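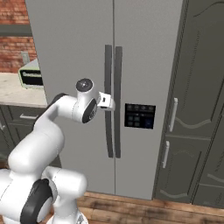

A grey fridge with two doors, the kind I keep looking at.

06/08/2022

We moved to Duvwood in December and I still cook as if I lived in Mudum. There I had the market downstairs, open six days a week, and I bought for one evening only. An onion, two carrots, some fish if it looked good. In Duvwood the nearest proper shop is a bus ride away, and the bus does not like Sundays.

So this year I had to learn to shop for a whole week. It sounds simple and my neighbours do it without thinking, but for me it was like learning a new grammar. In the first months I threw away a lot of food, and I was ashamed each time. Coriander was the worst. It goes black when I only look away for a moment.

What helped me was a notebook. On Friday evening I write what is left in the kitchen, and only then I decide what we will eat. Before, I did it in the opposite order. I chose the recipes first, bought everything for them, and the old things stayed at the back until they smelled.

I also stopped planning all seven dinners. I plan four, and the others come from leftovers, eggs or the freezer. My soup on Thursday never has the same taste twice - last week there was half a cabbage in it, the end of a sausage and a spoon of mustard, and we finished the pot.

The herbs I now chop on the same day I bring them home, and I freeze them in a little oil. It takes me ten minutes. My mother would not approve of this, she thinks a frozen herb is only good for colour, but she has a garden in Brema and can go outside with scissors.

Bread was a problem too. There is one bakery here, Nigatu, and they make a dark loaf with seeds which I like very much. I buy two, slice both and put one in the freezer. Toasted it is nearly as good as fresh.

I still miss the market. When I visit Mudum I buy too many tomatoes and carry them back on my knees for the whole journey, and some of them always arrive as sauce. If you know a good way to keep lettuce longer than three days, please write it in the comments. I have tried the damp towel and I was not impressed.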